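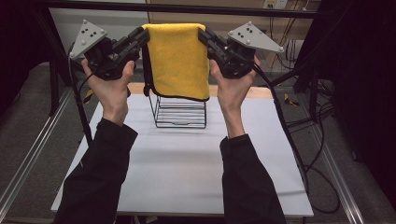 Tinuvik Publishes Results of Hand-Held Gripper Comparison on Cloth Tasks

LAGOS, February. Tinuvik today published the results of a bench comparison between two hand-held parallel-jaw grippers, the Vitholm and the Fuvix, used in pairs to record two-handed cloth handling. The test covered 300 recorded runs on one task: holding a microfiber towel by its upper corners over a wire rack, lifting it clear, and laying it back across the top rungs.

Both grippers are operated by hand and carry a tracking plate on top. The plate is marked with a dot pattern, and its position is used to work out where the jaws are during a run. The operator works one gripper in each hand. Each unit is wired, with a cable run down its own side of the work board.

Test setup

All runs were made at the same station, a table set inside an aluminum rail structure, with a white board as the work surface. The rack was returned to the same position before each run. The towel was yellow with a dark edge binding, chosen because the binding gives a clear edge to check against in the recordings. Two operators shared the work evenly and switched gripper models after every block of runs.

A run was accepted if both corners stayed in the jaws for the full lift and if both tracking plates were read without a gap longer than 100 milliseconds. Runs that failed either check were logged and kept in the data set with a failure label.

Results

Of the 300 runs, 51 were rejected. Most rejected runs came from tracking gaps, which occurred when the operator turned one wrist far enough that the plate faced away from the camera. Corner slips made up the remainder. The Vitholm held thin cloth more consistently near the jaw tips. The Fuvix needed a deeper pinch but was easier to open with one thumb, and operators reported less strain with it late in a session.

Cable drag affected both models. When slack was left too short on one side, the lift became uneven and the towel shifted on the rack. Longer cable loops reduced the effect without adding tracking errors.

"The jaws were not the main source of lost runs," said Octavio Cabral, test lead at Tinuvik. "Plate angle was. We would look at the mounting before changing anything on the fingers."

Pascual Carrasco, who prepared the recordings for release, said the failed runs would be of use to other teams. "A slip at the corner is short and easy to miss. We marked the start of each one by hand," he said.

Next steps

Tinuvik will repeat the task with a steeper plate mount and a heavier cotton towel. The rack, board and acceptance checks will stay the same. The run log, station drawings and failure labels are available on request from the Tinuvik test office in Lagos.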